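4.3 Reposición de barritas en la mesa de snacks

Este apartado describe la colocación de barritas envueltas en los tres recipientes de la mesa: cesta, bandeja intermedia y bandeja delantera. Para la limpieza de la superficie de madera, véase el apartado 4.2.

Antes de empezar

Compruebe que dispone de lo siguiente:
- una caja de reposición Flellier, abierta y con la solapa retirada;
- un paño seco;
- la hoja de reposición del turno.

ATENCIÓN: No utilice cúter para abrir la caja. Los envoltorios perforados deben retirarse y anotarse como merma.

Colocación de los recipientes

1. Retire todas las barritas y déjelas sobre la madera, a la derecha de los recipientes.
2. Pase el paño seco por el interior de cada recipiente.
3. Coloque la cesta naranja ranurada al fondo de la mesa.
4. Coloque la bandeja roja rectangular inmediatamente delante de la cesta.
5. Coloque la bandeja naranja translúcida delante de la roja, tomando como referencia el contorno gris oscuro marcado en el tablero.

NOTA: La maceta hexagonal blanca con el cactus permanece en la esquina posterior derecha. Si debe moverla para limpiar, sujétela por la base. El riego se hace fuera de la mesa y no corresponde al turno de reposición.

Llenado

6. Revise la fecha de consumo preferente de cada barrita. Aparte las que venzan en menos de 14 días.
7. Llene primero la bandeja roja, con las barritas en paralelo y el lado largo orientado de delante hacia atrás. Capacidad: 4 unidades.
8. Continúe con la bandeja translúcida, empezando por el lado izquierdo y con la misma orientación.

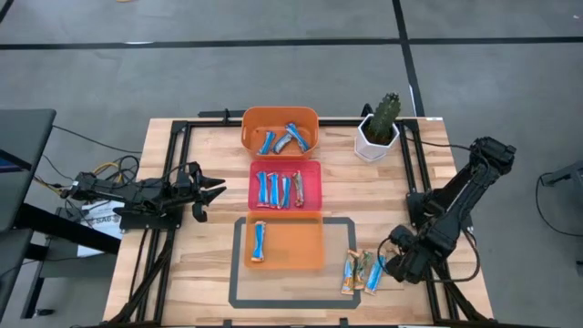
9. Deposite el resto en la cesta. En ella no se exige orientación, pero ninguna barrita debe sobresalir del borde superior.
10. Si quedan unidades sueltas sobre la madera, distribúyalas entre la bandeja translúcida y la cesta. No las apile en la bandeja roja.

PRECAUCIÓN: No mezcle en una misma bandeja barritas con frutos secos y barritas sin ellos, aunque el color del envoltorio sea parecido. Consulte siempre la lista de ingredientes.

Cierre

11. Anote en la hoja las unidades repuestas y la merma.
12. Devuelva la caja al estante 2 del almacén Nodham. Si está vacía, pliéguela y solicite otra con la referencia 118.

Responsable del procedimiento: Naledi Du Plessis. Revisado por Zodwa Botha, 03/10/2026.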